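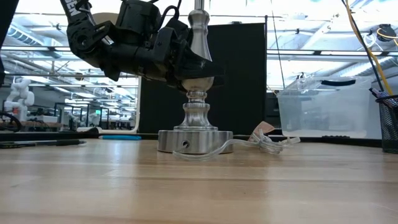

Minutes – Fenosau Reading Room, furnishing meeting, August

Meeting opened at 6:30 p.m. The minutes of the last meeting were accepted with no changes.

1. Table lamps
The silver metal lamp with the turned stem was discussed. Members liked the wide round base and agreed it suits the light wood tabletop. The cord comes out of the base low down and takes up room on the table. Agreed to run cords to the back and tie up the slack. Two members asked for a black cord. The Manolakis store will be asked if one can be fitted and what it would cost.

2. Budget
$3,538 was set aside for lighting and $1,796 has been spent. The Nodix invoice for $144 is still open – to be paid this month. A request to raise the lighting budget was put off.

3. Shades
Plenotari sent fabric samples in cream and gray. Cream was chosen by a show of hands. Order to go in once the shade size is confirmed.

4. Other business
The window seat cushions need new zippers. Carried over.

Next meeting in September, same time. Closed at 7:20 p.m.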